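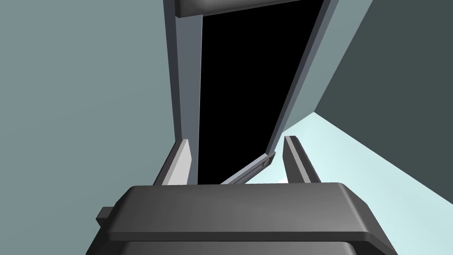 Styliani Psarras asked in the first ten minutes whether the door task had been tuned for the visit, and requested that the log state which settings were changed beforehand. None were. The Meltham demonstration ran on Tuesday in simulation only, with the same controller build reported last period.

Attendance was 25, including 11 from Brolex. Dionysis Chrysikopoulos operated the station and Despina Politis kept the log. The session covered 223 simulated episodes of the cabinet task, viewed from the wrist camera. Episodes were grouped by door angle and by distractor object placed near the workspace.
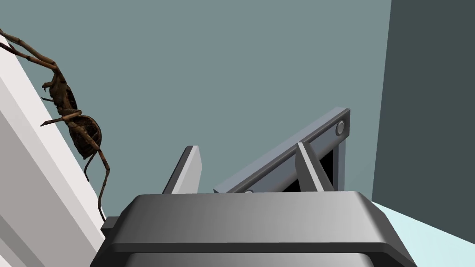 Distractors are drawn from the Tindel asset set and have no role in the task. Visitors asked for results by distractor type. The log holds the data, but the breakdown has not been run. It will be attached to the next report.

Open items: 2. The reset script needs a fixed seed option, and the viewing screen needs a larger font for the episode number. Stelios Margaritis has both. No change to budget is requested.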